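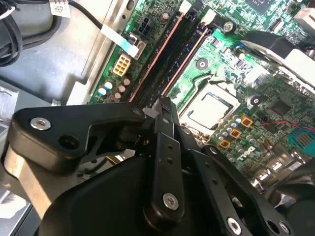

**Veronica Ene** wrote:

Don't buy new memory yet! I've been through this with the same sort of hand-me-down desktop and I wasted money on a matched pair before I'd even cleaned the slots. Blow them out first, put one stick in, see what it does. Also, did you pull that board out of the case to work on it, or did it come to you bare? Makes a difference to what you should try next.

---

**pinecrate** (thread starter) wrote:

It's still sitting in its case, with the power supply still in it. I got the whole tower from Runddale, the salvage place out past the feed store, for $30. It was sold as "powers on, no display," and yep, it powers on, no display. Fan spins, light comes on, beeps at me, nothing on the monitor.

I figured I'd strip it down, clean everything and put it back together slowly, so at least I'd know what I was looking at. The cooler is off and I wiped the old paste from the top of the processor (it was like dried toothpaste in there). Memory's out too. I've left the processor in its socket because I'm a chicken.

So I guess my question has changed a bit. What order would you all do this in? It's going to be a homework machine for my nephew if it ever wakes up, so I don't want to sink a fortune into it.

---

**slowsolder** wrote:

Leave the processor where it is. You are not being a chicken, you are being sensible. I've seen far more boards killed by somebody "just having a look" under the chip than I've seen boards with a dirty socket.

Order I'd go in:

1. Brush and air on the memory slots, board tipped so the junk falls out.
2. Clean the contacts on the sticks.
3. Fresh paste, cooler back on, cooler fan plugged in.
4. One stick, one slot, monitor on the onboard video.
5. If it beeps, write the pattern down BEFORE you touch anything else.

Number 5 is the one everybody skips. Which beeps did you get?

---

**pinecrate** wrote:

Um. Some beeps? I skipped number 5.

I remember a pattern that repeated with a gap, but I pulled the plug pretty fast because it was eleven at night and the dog was losing her mind.

---

**marlowe_k** wrote:

I'm going to disagree with slowsolder on the processor. If this thing came from a salvage yard you have no idea who had the chip out before you. Could be a different chip from the one it shipped with. Could be somebody mashed a pin and then dropped it at Runddale. I'd want to see the socket before I spent an evening swapping sticks around, and as long as you lift it straight up and don't drag anything it's a two-minute look.

Not trying to start a fight, I just hate troubleshooting on top of a maybe.

---

**slowsolder** wrote:

It's a two-minute look for you, marlowe. It's a first-timer with a nephew waiting. The beeps are most likely memory, so do memory. If memory gets you nowhere, THEN open the socket, by all means.

---

**Veronica Ene** wrote:

I'm with slowsolder on that one, though I'd at least want to know what the writing on top of the chip says. pinecrate, now that you've wiped it you should be able to read the model number if you tilt a flashlight across it. Look it up against the list for your board. If it matches something on the list you can stop worrying about the wrong-chip theory and nobody has to lift anything :)

About cleaning the slots. I use a soft paintbrush, the cheap kind that comes in a kid's watercolor set, and I go along the slot lengthwise. Don't use cotton swabs! The fluff catches on the little contacts down in the channel and then you've got a worse problem than dust. Ask me how I spent a Sunda... well, an entire afternoon with tweezers.

---

**pinecrate** wrote:

OK I had already reached for the cotton swabs, so thank you for that. Swabs are back in the bathroom.

Model number on the chip is on the list, by the way. One of the middle ones. I'm choosing to be pleased about it.

What about the sticks themselves? I have the ones that came in it, two different brands, one is a 4 GB Cuautle with a sticker that's gone all brown at the corner, and the other has no label on it whatsoever. My dad says use a pencil eraser on the gold part.

---

**tinroof** wrote:

Your dad is right. White eraser, light pressure, wipe the crumbs off well away from the board. I've been doing it since the days when you had to push chips back into their sockets with your thumb every spring.

---

**marlowe_k** wrote:

Please don't use an eraser. The gold on those contacts is thin, and an eraser is an abrasive. It works the first time and the second time and you're taking a little off each time. Isopropyl on a lint-free cloth, let it dry, done. Coffee filter works if you don't have a cloth.

---

**tinroof** wrote:

How many times do you plan to clean them, marlowe? They get cleaned once, they go in, they stay there until the computer gets thrown away. I've got a machine in the garage with eraser-cleaned memory that runs my parts inventory every day of the week.

---

**marlowe_k** wrote:

And I've got one that doesn't, hence the opinion.

---

**slowsolder** wrote:

Alcohol first, eraser if alcohol doesn't shift it. Can we all live with that?

pinecrate, put the label-less stick aside entirely. You want to take mystery out of the job. Start with the Cuautle on its own and look at which slot the manual wants you to fill first. On some boards it doesn't care, on some it sulks.

And when you seat it: line the notch up, press down at both ends, keep pressing past the point where you think you should stop. Those white clips should come up and grab the notches in the side of the stick. If you've pushed a clip up with your finger and called it done, the stick isn't in. I'd bet half the "dead" boards I've been handed were a stick that was sitting a hair too high.

---

**Veronica Ene** wrote:

YES to the pressing. I was so gentle with my first one, I thought I'd crack the board. Do it with the board lying on something flat and firm, though. If it's hanging over the edge of a box it'll flex and then you really might hurt it. I use the cardboard from the back of a calendar on top of the kitchen table.

And put the cooler on BEFORE you power it, please please. I know you know. I'm saying it anyway.

---

**pinecrate** wrote:

I know! Although I'm glad somebody typed it out.

So paste: I have a little tube from Mikirus that came in a kit with a spudger and a dozen bits I'll never use. Pea? Line? Spread it flat with a card? I looked it up and got 12 different answers from 12 different people.

---

**tinroof** wrote:

Pea.

---

**marlowe_k** wrote:

Spread it flat. Thin and even, all the way out.

---

**slowsolder** wrote:

For a homework computer with a middle-of-the-list chip it doesn't matter one bit. Pea in the middle, cooler straight down, tighten the screws a little at a time going corner to corner. Don't crank one all the way down and then go looking for the others.

---

**gusty_hollow** wrote:

Jumping in with a side question if that's ok. I have a Dell board too and mine didn't like being run outside its case, it complained about a front panel something or other and wanted me to press a key before it would go on. Is that going to throw pinecrate off? I spent a good while thinking I'd broken mine when it only wanted its power button cable back.

---

**slowsolder** wrote:

Good point, and yes, could happen. The connectors on those office machines don't always follow what you'd find on a board from the store. pinecrate, if I were you I'd put the board back in its own case with its own supply and all the cables it came with, then test. Less to guess at. Leave the drive out for now, you only want a picture on the monitor.

---

**pinecrate** wrote:

Update! Did it after supper. Brushed the slots (watercolor brush, borrowed from the nephew, he wants it back), alcohol on the Cuautle stick, no eraser, sorry tinroof and sorry Dad. Pea of paste. Board back in the case, every cable where my photos said it went, except one that I had no photo of and had to find by trying where it would reach.

Powered on with one stick in the first slot and I got beeps. Wrote them down this time!! 2 beeps, a gap, then over again. Turned it off, pulled the stick, leaned on it like slowsolder said, and there was a click I had definitely not heard before. Powered on again. No beeps, a logo, and then a complaint about there being no drive.

I may have yelled.

---

**Veronica Ene** wrote:

Wooo! Now move the same stick to the other slot and try again, so you know both slots are good before you spend anything. Then run a memory test overnight. A stick can be good enough to get you a logo and still have a bad patch in it.

---

**marlowe_k** wrote:

Nice work. I still would have looked at the socket.

---

**tinroof** wrote:

Of course you would.

---

**pinecrate** wrote:

Other slot works too. Memory test is going now with a note taped to the power button so no one turns it off.

If it passes, do I get a second stick to match the Cuautle, or try the no-name one next to it? There's a guy in Girnham with a box of pulled memory and he'll let me test before I pay, but it's a drive.

---

**slowsolder** wrote:

Test the no-name by itself first, overnight, same as the other. If it passes, you can try them together and save the gas. If it doesn't, go see the guy in Girnham and bring the Cuautle along so you can compare the labels.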